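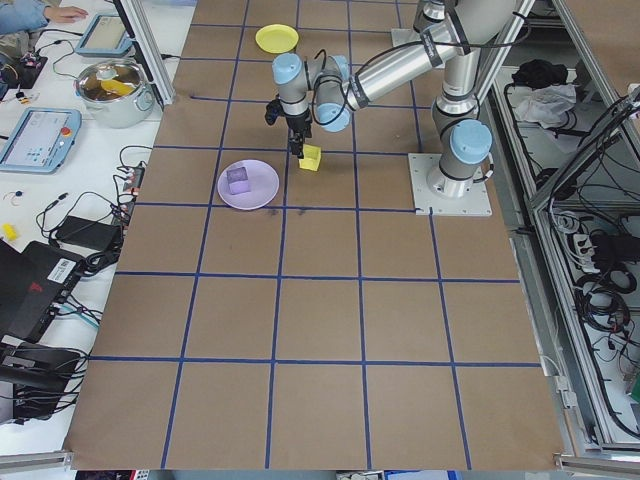 Why do we bother with a control group when we already know how people were doing before they started?

Because people change on their own, and a "before" measurement can't tell you how much of the change they would have had anyway. Colds clear up, children grow, and those who sign up for a sleep course tend to do so in their very worst week — so they were likely to sleep better by the next one, course or no course!

Session 4: Comparing like with like

Do bring your notes from Arif Siddiqui's session on averages, as we shall lean on them quite a bit.

Our worked case is the Hamura reading study. There were 267 pupils on the list and 200 took part, split by lot into two equal halves. Have a think about the 67 who didn't, and whether they might differ from the rest (I'd be surprised if they didn't, but do argue with me).

For next time, please read the Chauhan chapter as far as the part on drawing lots, which is slow going but lovely once you get into it, and write 40 words or so on a comparison you've seen in the news that you didn't quite trust. Hand them to Sewwandi Khan or leave them in my tray.

Bernadette Mac Carthaigh
January 2018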